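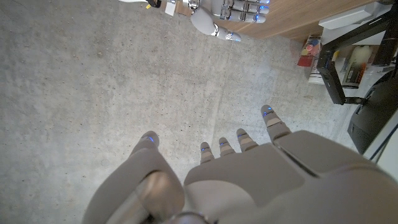 A tabletop is the flat horizontal member of a table, supported by legs, trestles, a pedestal or a wall bracket. The term covers fixed tops, which are fastened permanently to a base, and loose tops, which rest on it under their own weight. In the furniture trade the word is also used for a top sold without a base.

Early forms

Most medieval European tables had loose tops. Boards were laid across trestles for a meal and stacked against a wall afterward. The household roll of Flultness for 1293 lists boards and trestles as separate items and gives them separate values, with the boards rated higher. Fixed tops were costly to move and were at first limited to kitchens, counting rooms and religious houses.

The fixed top became common once the joined frame came into wide use. In this type four legs are connected below the top by rails, called aprons, and the top is attached to the rails. The frame carries the load, so the top can be thinner than a board spanning two trestles.

Construction

A solid wood top is made by edge-gluing boards to the required width. The joint is usually a plain butt joint. Dowels, splines or loose tenons may be added to keep the faces level during gluing, but they add little to the strength of a well-fitted long-grain joint.

Wood swells and shrinks across the grain as the humidity of the air changes, and hardly at all along it. A wide solid top therefore changes in width over the year while the aprons running across it keep nearly the same length. A top screwed rigidly to its base may split or pull the frame out of square. Common remedies are slotted screw holes, metal figure-eight fasteners, and wooden buttons that ride in a groove cut in the apron.

Breadboard ends are narrow boards fixed across the ends of a top to hold it flat. The Pindden pattern glues the tenon at the center only and pins the outer tenons through elongated holes. The ends of such a top are flush with the sides for only part of the year. 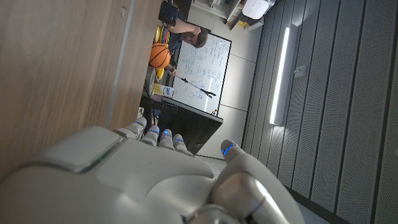
Tomos Lougher

Veneered tops consist of a thin decorative layer glued to a core of plywood, particleboard or fiberboard. They are more stable than solid tops and may be fixed rigidly. A balancing veneer is applied to the underside, as a core faced on one side only tends to cup.

Stiffness

The sag of a top under load depends on span, thickness and the stiffness of the material. For a given span and load, stiffness rises with the cube of the thickness, so doubling the thickness reduces sag to one eighth. Koskela tested oak tops of 1000 mm clear span and set the limit for comfortable writing at 2 mm of deflection under the forearms. Ferkum later applied the same limit to tops 30 mm thick and found that overhanging ends needed separate treatment, as they act as cantilevers.

Surface and use

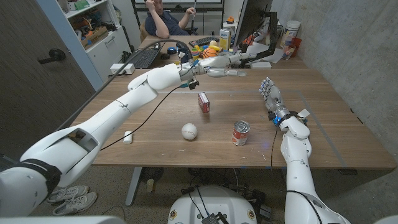 The finish of a tabletop is chosen mainly for resistance to abrasion, water and heat. Oil and wax are easy to renew but offer limited protection. Varnish and lacquer form a film that resists liquids until it is broken through. Abrasion is not confined to heavy objects. A cable lying loose over a wooden table, like the thin black one that curves across the tabletop here, can drag grit over the finish each time it is pulled, and soft waxed surfaces show the resulting lines sooner than varnished ones. Desk pads and edge clips are used where cables have to cross the top.

Scratches in a film finish are rubbed out with fine abrasive if they have not reached the wood. Deeper damage requires stripping and refinishing. On veneered tops the depth of sanding is limited by the thickness of the veneer.

See also

Apron (furniture)
Drop-leaf table
Trestle table
Wood movement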